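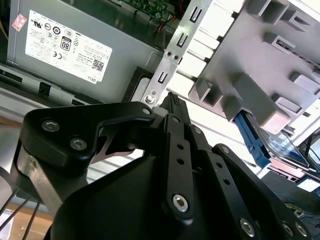 Lultuvis is a robotic workcell for taking apart used desktop computers. It is made by Howlader, a company which started with repair tools for office equipment and later moved to automation. The product is sold to refurbishers, to recycling yards and to the IT departments of large organizations, and it is also offered as a rented service under the name Lultuvis Bench. The name is used for the whole package, that is the arm, the gripper, the cameras and the software, although many users say "the Lultuvis" when they mean only the gripper.

Background

Desktop computers which come back from offices are often opened by hand. A worker removes the side panel, takes out the drives, unplugs the power supply and decides which parts can be sold again. The work is not difficult but it is repetitive, and the cases differ from one model to another in the place of screws, clips and latches. Earlier automatic systems for this field were mostly shredders, which recover metal but destroy parts that still have value.

Development of the Lultuvis began under the engineer Oana Filip, who had before designed fixtures for Truvmont, a refurbishing firm. According to the product handbook, the first version could work only on one family of desktop cases and needed the case to be clamped in a steel frame. The present version accepts a case which lies on its side on an ordinary table. Truvmont stayed connected with the project as a test site and was also the first customer.

Design

The arm is a six-axis model of small size. It is bought from an outside supplier and is not changed by Howlader, except for the cable guides. The customer can also use an arm which he already owns, if it is on the list of supported arms.

The gripper is the part which Howlader designs itself. It has two fingers, moved by flat links, and it is painted matte black so that it does not throw reflections into the camera. The finger tips carry a fine grid texture for holding thin sheet metal. They are wearing parts and can be changed with one hex key. The fingers are narrow, because in most desktop cases the free space between the power supply and the drive cage is small.

A small camera is mounted near the gripper and looks along the fingers. A second camera, which is optional, hangs over the table and gives the view of the whole case. The handbook recommends the second camera for shops which handle many different models. The light is not included, and several users have noted that strong light from one side makes bright plastic parts difficult for the software to read.

Software

The software is called Tronlow and runs on a separate computer next to the arm. It contains a library of case layouts. At the time of the current release the library has 219 layouts, and a customer can add his own by guiding the arm by hand through the job one time and then marking the important points on the screen. Howlader calls this "teaching a case." A taught case stays with the customer unless he agrees to share it.

Before each job Tronlow looks for the label of the power supply and reads it if it is in view. The result is written in the job record together with the part numbers of the drives. When the software is not sure about a screw or a latch, it stops and shows the camera picture to the operator, who can confirm the point, move it, or skip the step. The number of such stops is the thing that buyers ask about the most. In the Truvmont trial, which included 446 computers, the operator was called on average two times for each case. The trial did not include cases with damaged frames.

Typical tasks

The standard package covers the release of drives from the cage, the opening of plastic latches, the unplugging of the larger power connectors and the lifting out of the power supply. Screws are handled with a driver tool, which the arm takes from a holder in place of the gripper. The tool change is automatic, but the driver is sold as a separate item, and this has caused some confusion among first buyers.

Small ribbon cables and the processor cooler are not covered. The handbook says that the cover of the power supply must never be opened by the machine or by the operator. The case must be disconnected from the mains before it is put on the table, and the cell does not check this by itself.

Versions and service

The basic version comes with the arm, the gripper, the near camera and a one-year license for Tronlow. The extended version adds the second camera and the driver. Under the Bench service, Howlader brings the cell to the customer, installs it and takes it back at the end of the contract. The shortest contract is 14 weeks. Training of operators takes two days and is held at the place of the customer.

Spare finger tips are sold in packs of 30. Other parts of the gripper, such as links and mounting plates, can be ordered one by one, and the drawings of the mounting plate are open for download, so that users can fix it on other arms. Telephone help is given on working days, with a shorter time on Friday.

Reception

Reviews in the trade have been mostly positive about the gripper and more divided about the software. The reach into tight cases is often praised, and so is the low price of the finger tips. The critical points are the speed, which is below that of a trained worker for common models, and the dependence on the layout library. A small shop that receives mixed equipment can spend much of the first month on teaching.

Some reviewers have also asked for a version for laptops. Howlader has answered that the present fingers are too wide for this work. A narrower gripper was shown to customers in June as a prototype, without a price.

See also

Computer recycling
Disassembly
Industrial robot
Robot end effector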